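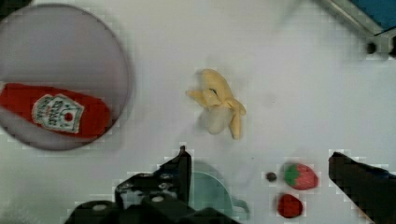
Despina Vasilakis writes that her arm goes to the correct place when she gives it coordinates by hand, but when the same coordinates come from the wrist camera it closes the fingers two centimetres to the side, and always the same side. She asks if she should train the detector again.

No, please leave the detector in peace for the moment. An error which is always to the same side is nearly always the hand-eye calibration, and this you can repair in one evening at the kitchen table. Her letter is similar to several others that came since December, so I put my tips for the table-top arm together on one page. They are for people who have a small arm at home or in the workshop and who write or adjust the software themselves. I use Derklow for the control and Stirnia for the planning, but most of it is the same with other programs.

Calibration of the wrist camera

Print the checkerboard on thick paper and glue it to something that is really flat. A glass chopping board is good. A plastic one bends, and you will not see it with the eye.

Measure the squares after printing with a ruler. My printer makes everything a little smaller, and I lost a whole weekend before I found the box "fit to page".

Take the poses with much rotation of the wrist. Many people move the arm left, right, up and down and keep the camera looking straight to the table, and then the solver has too little information for the rotation. I take 4 poses for each corner of the table, every one with a different tilt.

Stop the arm completely before each picture. In Derklow the value settle_ms is the waiting time after a movement. I have 402 there. It was found by trying and it has no deeper meaning. With a heavier gripper you will want more.

If you loosen one screw at the camera, calibrate again. Also if you "only cleaned it".

Time stamps

Check this before you blame the calibration a second time. The camera picture arrives late, and if your program combines it with the joint angles of this moment, the object jumps to the side while the arm is moving. When the arm stands still, everything is fine. So the test is simple: detect the same object once standing and once in slow movement, and compare the two positions on the table. If they differ, save the joint angles in a small buffer and take the ones which belong to the time of the picture.

Do not use the time when the picture was received. Use the time when it was exposed, if your camera driver gives it.

Blurred pictures can be thrown away. I compute a sharpness value for each one and skip everything under the limit. It costs almost nothing, and the detector makes far fewer strange suggestions.

Choosing things for the table

Toy food is a very good material for practice. It is cheap, it does not rot, and the shapes are difficult in different ways. Strawberries and apples are small and roll away. A banana with open peel has so many possible places for the fingers that the grasp planner will show you its character quickly. A red thing and another red thing near to each other is a good test for the segmentation.

Begin with objects that are far apart. Then put two of them close together and look what happens with the masks. If they melt into one, lower the merging distance before you change anything else.

Crockery is difficult in another way. For a cup you should decide in the software if you want the rim, the body or the handle, and write it down as a rule for this class. If you let the planner choose freely it will one time take the rim and one time the handle, and your placing position will be wrong in half of the attempts.

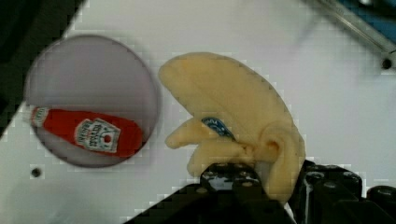
Banana in the fingers, ketchup bottle on the plate.

Soft things in the gripper

With a soft object the position of the fingers tells you little. The fingers can be far from closed and the hold is good, or nearly closed and the thing is hanging on one fold. I check three values after closing: the motor current, the finger opening, and the mask of the object in the wrist camera. If the mask moves together with the gripper when the arm lifts a few centimetres, I believe it.

Set the closing force for each class and not for the whole program. For plush I close slowly until the current rises, then I give a little more and keep it there. My first version closed to a fixed width, and it was fine until I changed one toy for a thicker one.

After the grasp the object must become part of the arm for the planner. In Stirnia the command is attach, and you can give it a box that is bigger than the object. Make the box generous at the bottom. A soft thing hangs down more than your model knows, and it will sweep the smaller things from the table on its way.

And do not forget detach after placing! I forgot it in one branch of my program (the branch for failed grasps, naturally) and the planner refused every path for an hour. It believed the arm was still carrying something large.

The fingers are in the picture

The wrist camera sees its own gripper all the time. Make one mask of the fingers fully open and one fully closed, and take the one which is nearer to the current opening. Everything under the mask is "unknown". Please do not write "free" there. I had it as free, and the arm pushed a cup which was half hidden behind the left finger, with great confidence.

When something is partly hidden, plan a second look from another side before the grasp. One more look takes a second or two, and picking up a fallen cup takes longer.

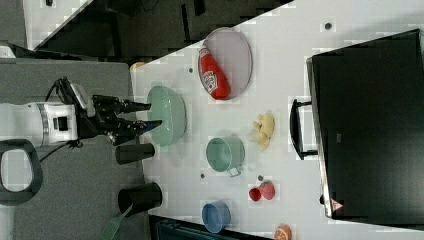
Gripper above the green bowl, monitor on the right.

A second camera and the scene model

The wrist camera is for the last centimetres. For the planning you want also a view of the complete table, from the side or from above. Calibrate it to the base of the arm and not to the wrist camera, otherwise each small error is added to the other one.

Put the fixed things in the scene model by hand, with boxes. The monitor, the rail, the edge of the table, the lamp. Do not hope that the depth camera will find the monitor. Black glossy surfaces give holes in the depth picture, and a hole looks like free space to a naive program. I give every fixed box three extra centimetres on all sides.

Cables are not in the model of the arm, unless you put them there. I have a thick cylinder around the wrist link for this. It makes some poses impossible, and I accept it.

Placing into a bowl: plan to a point above the rim first, then go straight down, then open. If you plan directly to the inside, the path can come over the rim at a flat angle and the carried object touches it. The height above the rim must be measured from the lowest point of the attached box.

Logs and small habits

Save a log for every attempt, also for the good ones. My folder has 1075 attempts now and 985 of them have a usable picture from before the grasp. For the others I had a mistake in the file names, and the second picture was written over the first. Put the time in the file name and you will not have this.

Change one value, then run ten attempts, then change the next. Write the old value in the comment line.

Keep the configuration under version control, together with the calibration file. Karras, the little log viewer I use, can show two runs side by side, and with the old calibration file next to it I can see quickly if the camera has moved.

Mark the places of the plate and the bowl with thin tape when you compare two versions of the software. Remove the tape afterwards, or the segmentation will learn to love it.

The emergency stop should be within reach of your hand while you sit at the keyboard. Test it at the start of each evening, with the arm moving slowly.

For Despina: if the error remains after new calibration, please send me the calibration file and one log with the arm standing still. Also the model of the lens, if you know it. Readers near Trarninton can borrow my glass checkerboard, only the postage is too dangerous for it.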